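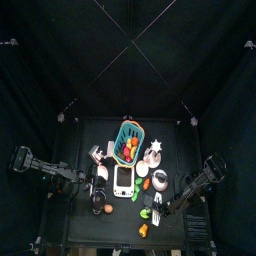

2 min read

2022-07-25

Dye bench, madder again. Zanele Swanepoel wants a brick red for the Oltidville order and I keep handing her oranges, so today was all about water.

Started with 90 g of the wool from Steyn, the two-ply, scoured last night and left soaking in a bucket with the lid on. It had gone a bit slimy by morning (my fault, I didn't rinse the soap out well enough) so I rinsed it twice more and moved on. Alum mordant same as last time. I didn't weigh the cream of tartar, just used the little scoop, and yes I know, Zanele, I know.

Split the wool into two skeins. Skein A went in tap water, skein B in rainwater from the barrel behind the shed. Same ground madder in both, from the Kernatton bag, 32 g each, which is a lot, but the last batch came out so washed out that I wanted to be greedy. Soaked the powder overnight in 500 ml of water per pot before anything went near the heat.

Held both pots low and slow. Pot A crept up on me while I was on the phone with Zirkum about the missing thermometer probes (still missing, they now think they're coming with the filters) and it got hotter than I like. No idea for how long. So if A looks brown at the end, don't blame the tap water right away!

Pulled them after lunch. A is much redder than B, even with the overheating. B is a soft apricot, very pretty, totally useless for this job. Our tap water is hard enough to leave crust on the kettle, so I guess the calcium really is doing the work. I want to try B's leftover bath with a pinch of chalk in it before I dump it - it still looks strong.

Washed both in the blue basin. A bled a lot on the first rinse, then hardly at all. B barely bled. Hung them on the rack by the door, out of the sun. Please don't move them to the window to dry faster, whoever did that in December.

Stuff to sort out:

The 400 ml jar marked "madder exhaust" on the bottom shelf is from the spring and smells awful. I'm tossing it unless somebody claims it.

We're nearly out of alum. One more batch this size, maybe.

Label maker needs tape. I've been writing on masking tape and it falls off when it gets steamed, so there are two skeins in the drawer that could be anything. One is onion skin, I'm fairly sure. The other one, who knows.

Next round: tap water only, full skein, probe in the pot, phone in the other room. If that comes out brick I'll send Zanele a snip of it before I commit to the whole order.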